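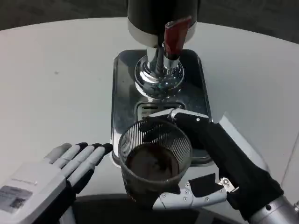
Cup on the tray, red lever, round table. The whole subject of this folder, more or less.

README for the drinks table folder

Hi, and welcome to the drinks table. I'm Alžběta Beneš and I put this folder together with Ariel Lumbao, who did most of the pouring and nearly all of the wiping. It covers one very small household activity: putting a cup under a dispenser spout, getting a drink into it and taking the cup away again. That's the lot. If you came for cooking, you want the Lustumetti folder (linked at the bottom), which has pots and lids and a lot of onions.

What you get

There are 477 clips in the folder, plus a notes file and a plain table that ties the two together. Most clips are short, a single cup from start to finish. A few run longer when somebody had to stop and fuss with the tray, and I left those in because fussing with the tray is a real part of serving drinks. Of the total, 92 are what we call "dry" clips, where the cup gets placed and taken away again and nothing is poured. They're handy if you only care about where cups end up.

The notes file is just text. Each line starts with the clip name, then a short sentence in whatever mood I was in, so "cup a bit far forward, moved back" sits next to "fine." Sorry, I did mean to be more consistent! Ariel's lines are the tidy ones.

The table and what's on it

We used a round white table the whole way through. I love it for this kind of work: you can see a cup against it from across the room, and you can also see every single drip, so it keeps you on your toes with the cloth. There's a straight seam in the top, and Ariel used it as a landmark when setting things out in the morning. If a note says "seam side," it means that end of the table.

The dispenser has a black body with a silver band around the lower rim, a red lever at the front and a chrome spout under it. The spout stands on a stainless tray with a drip grate in it. In the notes I call the whole flat metal part "the tray" and the slotted part "the grate," and I tried hard not to swap them (I'm sure I did somewhere — tell me if you find it).

A word on chrome and steel, for anyone who will be working with the color in these clips. Shiny parts pick up whatever is near them. You'll get bright spots on the spout and gray smears of reflection on the tray that look a bit like spills. I marked a handful of clips as "spill" on my first pass and had to go back and unmark them after looking again, which was a fun evening.

The cups

The ones I like best are the dark smoky ones with thin ribs running up and down the sides. They're see-through-ish, wider at the rim than at the base, and the ribs make them look almost like mesh. They are also a pain to judge for fill level from the side, so fill level is only written down for a clip when one of us checked from above. Please don't read a blank in that column as "empty." It means we didn't look.

How a pour is written up

We settled on 4 labels after trying way too many:

- place: the cup goes onto the tray
- line up: small nudges to get it under the spout
- pour: the lever is being worked
- clear: the cup leaves the tray

"Line up" is missing from plenty of clips, since people often get it right the first time. "Pour" starts when the lever moves and ends when it's back where it was. It doesn't tell you how much went into the cup. And if a cup was set down on the bare tabletop first and then moved over, only the tray part counts as "place."

Ariel and I each labeled our own share and then traded. Where we disagreed it was nearly always over "line up," because I'm strict about it and Ariel thinks a wobble is a wobble. In those cases we kept the earlier start time. Both versions are in the table if you'd like to take sides.

Things that bug me

The table stayed the same but the dispenser didn't always go back to quite the same spot after cleaning, so please don't assume fixed positions. Some clips show only the lower part of it. The floor is dark gray and shows up past the far edge of the table, which is great for finding the edge and less great if you wanted variety.

Also, 5 clips have notes but no labels. I know which ones they are, I just haven't sat down with them. They have a "todo" in the last column, and you can skip them or label them yourself and send them over.

Using it

Go ahead and use the folder for study, class projects or your own tinkering. If you publish something, mention "the drinks table folder, Beneš and Lumbao" and we'll be very happy. If you change labels, please save them under a new file name so people can tell your copy from ours.

Changes

October 23, 2024: fixed the spill notes, added the second set of labels, corrected my spelling of "dispenser" throughout.

September: first upload, with the place and pour labels only.

Related folders

Lustumetti — stovetop and pots
Skametti — setting and clearing a dinner table
Doležal — wiping counters and trays
Stokley — cups and glasses, shelf to table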